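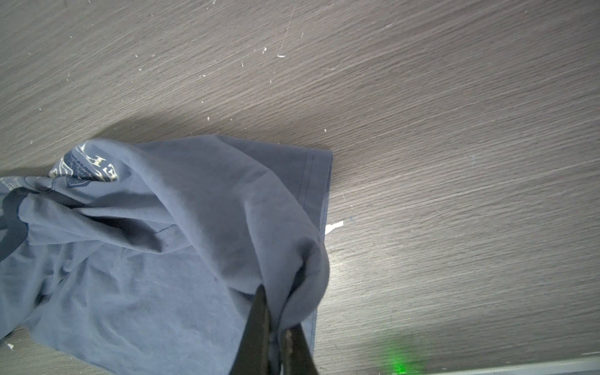

By the Culture Desk, The Zolcombe Letter | July 29, 2020

The Asamoah Prize for short fiction will be read without author names this year, and many of our readers have written to ask what we think of it. I will try to answer, although I have changed my opinion two times already while preparing this item.

First the facts, for those who did not follow the matter. The prize is given each fall in Trurnesham to one unpublished story. The winner receives $800 and is printed in the yearly collection from Nodard, the small press which took over the prize from the town library. Until last year, the judges received every story with the name of the writer and a short biography on the first page. In May, Nodard announced that the biography page is removed and that the judges will know only the title and a number.

The announcement was four sentences long, and I think this was the first mistake. It did not say why the rule was changed. So people supplied their own reasons, and in two days there was a quarrel under the post which was much longer than any story in the collection.

One side said the press wants to avoid the question of who gets chosen. They pointed to the past winners, who were for many years from the same few writing programs, and they said that hiding the names now will only hide the problem. If the judges like a certain kind of sentence, they will still find it, with a name or without. The other side said that the change is exactly what unknown writers have asked for, and that it is strange to complain when it finally comes. Several people on both sides promised never to enter again. I noticed that some of them had also promised this last year, about the entry fee.

What I find more important is the step before the judges, and it was hardly mentioned. This year the prize received 1,574 stories. Three judges can't read so many, and they don't. A group of first readers makes a longlist of 80, and the judges see only those. Who are the first readers? How are they selected, and do they also read without names? The rules on the Nodard website say nothing about it. A story that is refused in this first round is refused for good, so for nearly everybody who enters, the first readers are the real jury.

We wrote to the press with these questions. The reply was friendly and came quickly. They confirmed that the first readers also receive the stories without names, and that each story is read by two persons. They did not want to tell us how the readers are found, but they said a page about it is "in preparation" and should be online before the longlist. 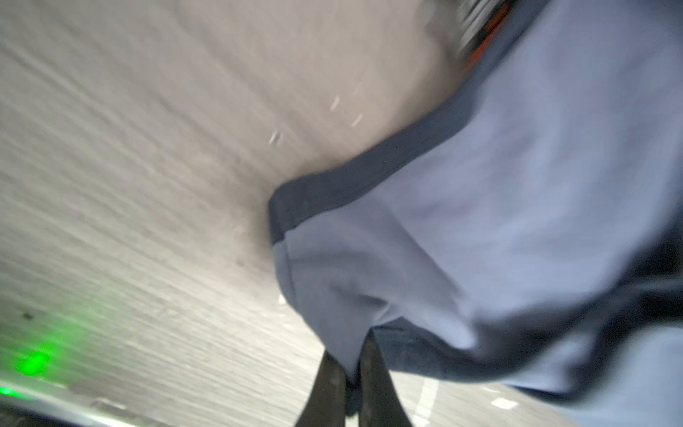
I believe they mean it, and I would be glad to be able to link to that page in our next issue. It would calm down the discussion more than another post about fairness in general.

On the rule itself, my opinion today is that it is a good one, but a small one. I was once a first reader for a different prize, a long time ago, with the names visible. I remember very well that I gave some stories a second chance when I recognized the name, and I am quite sure that I did not do the same for the others. I was not a bad person, I was tired and there was a big pile. Taking the name away would have helped me. It would not have helped with the stories that I did not understand because they came from a life very far from mine. For this you need different readers, and several of them.

A reader from Zolcombe asked if she should still send her story next year. Yes, please do. The fee stays the same, and the word limit also. Please remember to take your name out of the page header - the press told us that quite a lot of entries arrived with it this time, and they had to be cleaned by hand.

The longlist will be published on the Nodard website, and we will print it in full in the letter. If you have entered and want to tell us how it went, our address is the same as always.

Filed under: Books & Prizes, Opinion

© 2020 The Zolcombe Letter | Contact us | Back to top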